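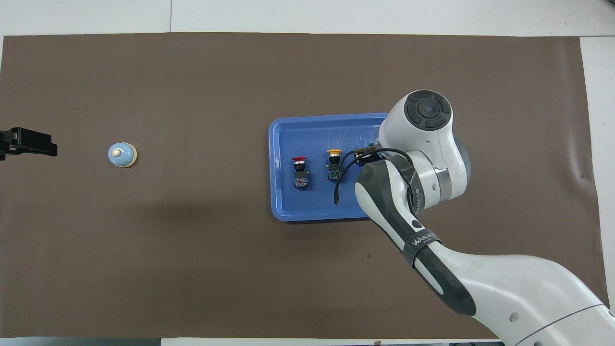 Trays, mats and the "everything lives in a tray" rule - does it do anything?

**pilotlamp_ed** wrote:

I keep seeing the same advice repeated on this board, most of it going back to that piece Fulvio Parisi wrote for the Daltevgate newsletter. Soft mat on the bench, one shallow tray on the mat, small parts never touch anything but the tray. People quote it like it came down from a mountain.

I've been doing it since spring and I'm not sold. My bench is a white tabletop with a seam in it, and I've got a big brown mat over most of that. The blue tray sits on the mat. What goes through it is mostly push-buttons, the mushroom-cap kind, plus whatever else is on the bench that week. At the moment that includes a desk bell with a pale blue dome.

My problem is this. The mat already stops things from rolling. The tray already stops things from rolling. So why both? The mat wrinkles on the side where I lean, and the tray takes up the best part of the bench. I'd like to hear from somebody who has gone without one or the other, and I'd like it to be a person who doesn't sell trays.

**Solder_Wick** wrote:

The mat protects the table. The tray protects you from losing parts. Different jobs.

**pilotlamp_ed** wrote:

That's what the article says. I've read the article. Have you ever lost a mushroom-cap button? It's the size of a plum. I could find one in the yard at night.

**Solder_Wick** wrote:

The button, no. The little locking ring that goes behind the panel, yes, two of them last winter. One turned up in a boot.

**marta_k** wrote:

I'm with Ed on this one, partly. I dropped the mat and kept the tray. Mine was a Fastholm and it shed fuzz from the first day, and fuzz in a contact block is a miserable thing to chase. You get a button that clicks fine and closes one time out of four, and you blame the wiring for an hour before you think to look inside. Bare table plus tray works for me. The table has scratches now. I've decided I can live with a scratched table, it's a bench.

**Aisle9** wrote:

Fuzz is a cheap mat problem and has nothing to do with mats in general. Get a smooth one.

**marta_k** wrote:

It was 50 dollars! That was not the cheap one.

**pilotlamp_ed** wrote:

See, that's the kind of thing I want to hear about. Has anyone compared a day with the tray and a day without? I mean did you really get more done, or did it just look neater when you walked away? I have a strong feeling it's the second one.

**Solder_Wick** wrote:

Nobody is going to run a trial for you, Ed. Use the tray or don't.

**old_relay** wrote:

I think the color question matters more than the tray question. If you have red, yellow and green buttons to go through and they all look alike otherwise, the tray only helps if it MEANS something. In the shop where I learned, in the tray meant "checked." On the mat meant "not yet." You could be called away to the phone for the whole afternoon and come back and still know where you were.

If the tray is just a place where stuff ends up, then Ed is right and it's a decoration. I've seen plenty of benches with a lovely tray and the checked parts and the dead parts sitting in it side by side like old friends.

**pilotlamp_ed** wrote:

Okay, that is the first argument for the tray I'd take seriously. I don't fully buy it. You could do the same thing with a strip of tape down the middle of the mat. Left is unchecked, right is checked, total cost nothing. But at least it's a reason.

I went and tried it anyway, tray means checked.

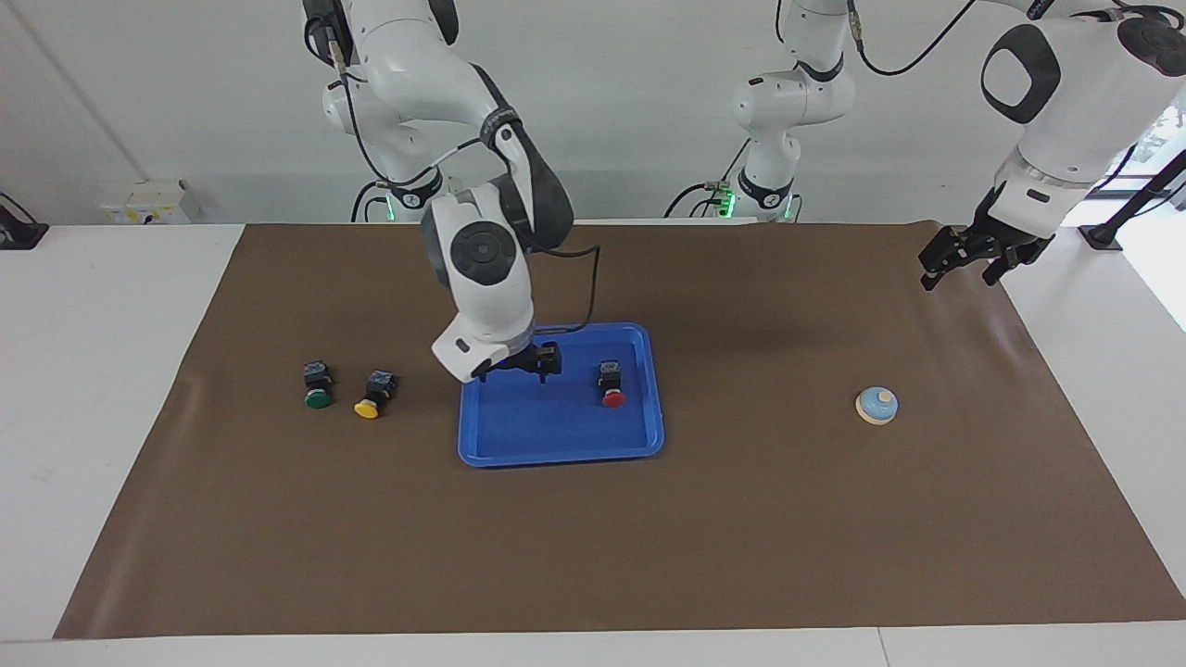 Red goes in on the right, green and yellow wait out on the mat to the left, and the bell is kept well off to the other side so it doesn't get mixed up with anything. I also stood the buttons on their caps, switch body up, which old_relay will probably have a view on. It makes it easy to see the body. It also means I can't press the thing without picking it up, and pressing it is sort of the point.

First impression - fine. It didn't feel like a revelation. There's a lot of tray left over with one button in it, and I'd still like that space back.

**old_relay** wrote:

I do have a view. Cap down is good for looking over terminals and bad for storage. Leave a spring-return button standing on its cap with something heavy on top of it and you've got a spring that's been squashed all month. On its own for an afternoon it won't care.

**Aisle9** wrote:

The weight of the body won't push that spring down. Come on.

**old_relay** wrote:

I said with something heavy on top. Read it again.

**Aisle9** wrote:

Fair, I skipped a line.

**vidal_m** wrote:

Mathis Vidal here, I've done panel work at Gelidmont for a good while. A few thoughts, and Ed can shoot them down.

The tape idea fails the first time you have to clear the bench. A tray you can lift with everything in it. A strip of tape you can't. If your bench is only ever a bench, use tape. If it's also where somebody eats lunch, you'll want the tray inside a week.

Scuffs on the tray floor are worth a look, by the way. A tray with scuffs all in one corner tells you that you only use one corner, so buy the smaller one.

As for the bell, why is it on the bench at all? I'm asking seriously. A bell is a nuisance near small work. You knock it with an elbow, it rings, you jump, and there goes the locking ring into the boot.

**pilotlamp_ed** wrote:

The lift-it-all point is good and I'm annoyed I didn't think of it. I do clear the bench.

The bell is staying. It has a sticky plunger and I said I'd look at it for my sister's store. I don't think much of it so far. Flat base, nice color, and a ring that stops short, as if it had second thoughts. If anybody has opened one of these I'd like to know whether the dome unscrews or whether I'm about to break it.

**marta_k** wrote:

On mine the dome was held on with a nut you reach from underneath, after you get the base plate off. No promises that yours is the same. Hold the dome still and turn the nut. If you turn the dome it scratches.

**Solder_Wick** wrote:

Short ring usually means the dome is touching something it shouldn't. Check that before you blame the plunger.

**pilotlamp_ed** wrote:

Will do. So where I've landed is tray yes, for the lifting and for the "checked" thing, and mat maybe. I'm still of the opinion that most people who recommend both bought both and don't want to feel silly. I'm going to take the mat off for a few weeks and see whether I miss it. If the table gets chewed up I'll come back here and say so.

**Aisle9** wrote:

You'll miss it. The noise alone. Every part you put down on a bare table goes clack.

**pilotlamp_ed** wrote:

I've got kids. I won't hear it.

**old_relay** wrote:

For what it's worth, Parisi's article never said you need both. It said tray, and mat "if the surface is hard." The rest got added by people on this board.

**pilotlamp_ed** wrote:

I just went back and checked and you're right. I've been arguing with a sentence that isn't in there.

Reader comments

**tinsnips:** Been using a cookie sheet with a lip for years. Same thing as a tray, and it was already in the kitchen.

**Lorna B.:** My husband took my cookie sheet for this and I would like it back.

**greywire:** The Aaltonen trays are stiffer than most if you plan to lift them loaded. Mine has a raised rim all around and doesn't bend in the middle. Not cheap though, and I don't see that the lid is worth paying for.

**tinsnips:** Did Ed ever get the bell apart?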